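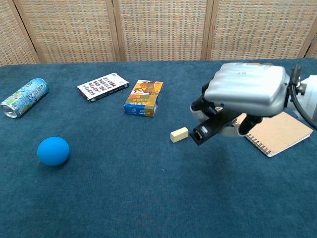

The Jestident sorting arm: what it's like to work next to one

Print this page | E-mail this page

So I run the returns room at Dadgate, and when we put the Jestident on our equipment page the office asked me to write the blurb for it. I said I'd do it if I could write it the way I talk. You've been warned!

Returns is the odds and ends of the whole business. People send back games, notebooks, balls, kitchen stuff, things we never sold them in the first place (a lot of those). Every piece has to be picked up, looked at, and put where it belongs, and until last July all of that was done by hand, mine included. My wrists can tell you all about it.

The Jestident is an arm with a fingered gripper on the end. You lay out the mixed items on the cloth, the arm takes them one at a time, and they go to the bin that matches. We run ours over a dark teal-blue cloth and I'd tell anybody to do the same. A ball stays put a whole lot better on fabric than it does on a bare bench, and a pale little block or a white box shows up nicely against it. We tried a gray cloth first and I didn't care for it.

What it's good at

Boxes! Flat ones, thick ones, ones standing up on their side. Book-sized things are its favorite as far as I can tell. It's also very patient with small stuff. I used to scoop up the little blocks and erasers by the handful and sort them in my palm, and I dropped plenty. The arm goes for one, closes its fingers, lifts, and moves on. Slow to watch, but it doesn't get bored at three in the afternoon and I sure do.

What it's not so good at

Spiral notebooks. The wire can snag a fingertip if the thing is lying at a funny angle, so we turn them with the wire facing away from the bins. Drink cans are touchy too, and you want the grip setting down at 2 for those or you'll have a dented can and a sticky cloth. Anything floppy still comes to me. Scarves, plastic bags, a rubber chicken once. Send those to a person and save yourself the headache.

What changed for us

This is the part people ask me about when they visit. There were four of us in the room before, and there are four of us now. I was worried, I'll say that plainly, and so was everybody else. What changed is what we do all day. Two of us used to do nothing but pick and place, and now we take turns laying out the table and the rest of the time we do inspections and call customers back. I like the calling more than I thought I would. I miss the radio, though. The arm isn't loud, but with the bins clacking we can't hear a song all the way through.

Margarida Magalhães, our shift lead, made one rule early on and it has stuck: whoever lays out the table decides when the arm starts, and no one hurries them. That helped more than the training did. The training was fine, by the way. Mine took a morning, and most of that was the stop button and where to stand.

One gripe. The cable at the wrist needs a look every Friday, and you have to wait for the arm to be parked before you can get near it. It's on the checklist, it takes no time, and I forget it constantly.

The basics

Mounting: bench or floor stand
Bins: up to 32, labels included
Grip settings: 4 (use 2 for cans, 3 for most boxes)
Spare fingertips: sold by the set, $150
Cloth: sold separately, teal or gray
Bin rack: Hájek, fits straight onto the bench
Software: Esto, runs on the tablet that comes with it

If you're close by, come see ours before you order. Mornings are best, that's when the table is fullest. Bring a few of your own items and we'll put them out and let it have a go.

Comments

benchtop_ray: Do you lay things out with space between them, or can it handle a pile? Ours come out of the tote in a heap.

Lorna K.: We have the older one and the fingertips wear out fast on cardboard. Is the new set any tougher?

Reply from returns room: Ray, give them space. It'll try a heap but you'll be standing there fixing it. Lorna, a bit tougher, yes. We change ours when the boxes start slipping.

Dee: I need to know more about the rubber chicken.

Print this page | E-mail this page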